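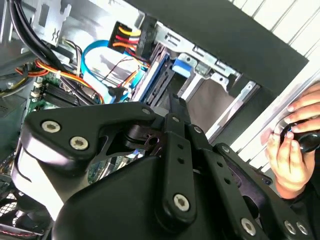

Relatório de projeto -- Ensino por demonstração de tarefas de manutenção em computadores de mesa

Grupo Tollow. Orientador: Normunds Vasiliauskas

1. Objetivo

O projeto procurou ensinar um braço robótico a trabalhar dentro de um gabinete de computador aberto, a partir de demonstrações feitas por um operador. Foram escolhidas duas tarefas: encostar a ponta dos dedos da garra na trava de uma baia e puxar um conector de alimentação. As duas exigem passar por cabos soltos sem enganchar neles.

2. Montagem

O braço usado foi o Ocampo do laboratório, com uma câmera pequena no punho. A garra é preta, de plástico e hastes metálicas, com dois dedos finos. O gabinete fica deitado na bancada, sem a tampa lateral, com a placa-mãe verde e o compartimento metálico das unidades acessíveis por cima. Nenhum equipamento foi ligado à tomada durante os testes.

A gravação foi feita com o programa Zindus, que guarda as posições das juntas e o vídeo do punho com o mesmo relógio.

3. Coleta das demonstrações

Começamos pela condução manual: o operador segura o braço e o leva até o alvo. O método é simples, mas a mão do operador aparecia no vídeo e o peso do braço deixava o movimento irregular perto da placa. Gravamos 15 demonstrações assim e passamos para o controle remoto.

No controle remoto, o operador move um comando de mão e o braço acompanha. Foram gravadas 126 demonstrações, das quais 51 na tarefa da trava e as restantes na do conector. O operador levou uma tarde para se acostumar. O erro mais comum no início foi descer demais com a carcaça da garra, que é larga e esconde parte da placa-mãe na imagem do punho.

4. Treinamento

Só as demonstrações por controle remoto entraram no treinamento. Depois de cortar os trechos parados, sobraram 2.423 segundos de gravação. O modelo recebe a imagem do punho e a posição das juntas e devolve o próximo movimento.

5. Resultados e dificuldades

Na tarefa da trava o braço chegou ao alvo na maior parte das tentativas. Na do conector o resultado foi fraco -- os fios amarelos, vermelhos e laranja mudam de lugar a cada vez que alguém mexe no gabinete, e o modelo seguia o feixe em vez do conector. O cabo de dados azul-claro, que passa em arco pelo meio, também atrapalhou. Em outubro prendemos parte dos cabos e repetimos a coleta, com alguma melhora.

6. Próximos passos

Instalar uma segunda câmera, fixa, acima da bancada. Trocar a carcaça da garra pela versão estreita da Astico. Gravar com pelo menos mais um operador, pois todas as demonstrações usadas até agora vieram da mesma pessoa.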